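Speaker notes: Bins, trays and worn surfaces in small-item storage
Stidbridge stores forum, 1/4/21
Slot: 20 minutes, plus questions

Slide 1. Title
Introduce the subject only. The talk covers open rigid bins used for small mixed goods at the Wilel site. Pallet boxes and folding crates are out of scope. Mention that the handout has the inspection sheet on the back.

Slide 2. What a bin has to do
Hold the goods, let a hand in, empty completely. Most of our complaints concern the last point. Items settle against the walls and stay there when the bin is tipped.

Slide 3. Wall angle
Sloping walls cost volume at the base. They also move small items towards the middle, where they are easier to reach. Straight walls stack better on the shelf but leave goods in the corners. Point to the two cross-sections. Do not read out the dimensions.

Slide 4. The Kyriakidis rack
Explain the layout: 30 bins, 2 sizes, one label position. Labels go on the short side facing the aisle. Anything stuck on the inside of a wall comes loose and ends up among the goods — we had this in December and spent a morning picking out paper.

Slide 5. Floors and drain holes
Metal floors scratch early. A scratch by itself is not a reason to withdraw a bin. Holes are useful for cleaning but set a lower limit on item size. Anything narrower than the hole needs a liner or a different bin. Pause for the Jirisness people, who use liners throughout.

Slide 6. Coatings
Distinguish three conditions on the inspection sheet: scuffed, worn through, flaking. Scuffed stays in use. Worn through is noted and checked again after 7 days. Flaking is withdrawn from food use the same day, whatever the size of the patch. Expect an objection on cost here. The figures are in the appendix, but leave them there unless asked.

Slide 7. Worn surfaces
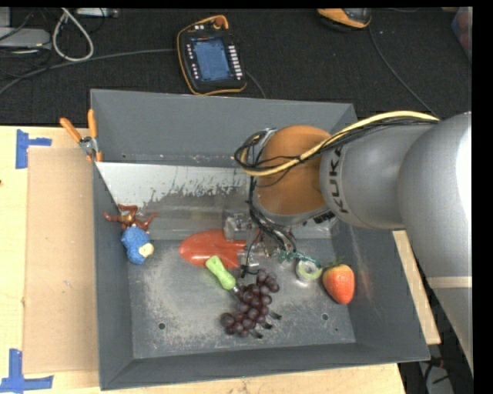 When should a scratched metal floor be replaced?
When an edge can be felt through a thin glove, or when dirt stays in the scratches after a normal wash. Colour alone is a poor guide, as pale marks often look worse than they are.

Go back to the sheet if there is doubt about the three conditions. Floor and walls are scored separately, and the lower score decides.

Slide 8. Cleaning
Remove loose goods, brush out, wash, rinse, drain over the holes, dry upside down. Stiff brushes are for the floor only. Coated parts get a cloth.

Slide 9. Actions
Wilel: finish relabelling the rack. Stidbridge: agree who signs off withdrawn bins. Leave this slide up during questions.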